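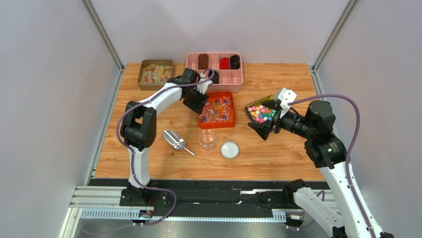 Fig. 1. Pink organizer at the back, small pieces in their own containers.

Jan 9, 2024
By Gitau Muli

Section 2: Setting up the Ilden sorting table

Now the fun part, filling it up!

1. Set the pink organizer near the back panel.
2. Stand the brown piece upright in a back compartment.
3. Give gummies and stars a container each (mixed colors look great!).
4. Keep a few compartments free for later finds.

Note: Small overlaps in the gummy pile are fine.
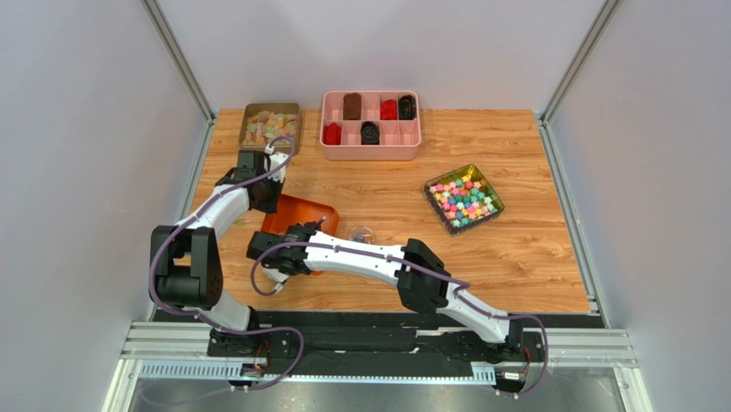
Fig. 2. Star candies at right, gummies at back left.

Caution: Small candies are a choking hazard. Keep them away from toddlers.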